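Lies Maes
04/05/2026

1/ ok people keep asking how I got the quote for the hall curtains down so here's the whole thing, quick, on my lunch

2/ first quote was $1,159. for four windows. in a rental. nearly choked on my tea

3/ rang Zurstead, they said bring your own lining and we'll just do the sewing. labour only = $300. didn't know you could even ask that??

4/ measure the TRACK. not the window. I did the window. twice

5/ add for the hem, add for the heading, add a bit for the returns (the bit that goes round the corner to the wall). Bukola Okoro sent me her sums and mine were 7 cm short on every drop

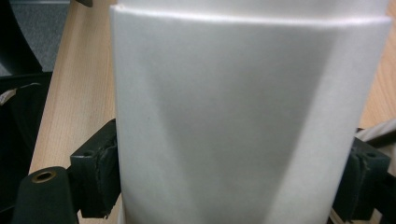 6/ colour. wanted grey. bought a grey at Losix, got it home, looked purple next to the carpet. get the swatch, tape it up, look at it at breakfast and again with the lamp on

7/ wash your fabric before you cut if it's cotton. Mum's shrank and she had ankle curtains all winter

8/ rods: the cheap ones sag in the middle. put a centre bracket in anything wide. find the stud, plaster won't hold it

9/ total in the end was under $700 incl brackets and a tram fare becuase I left the tape measure at the shop

10/ someone asked about blockout for a nursery, no idea sorry, Tímea Vörös did hers last February so ask her

11/ back to work, will answer the rest tonihgt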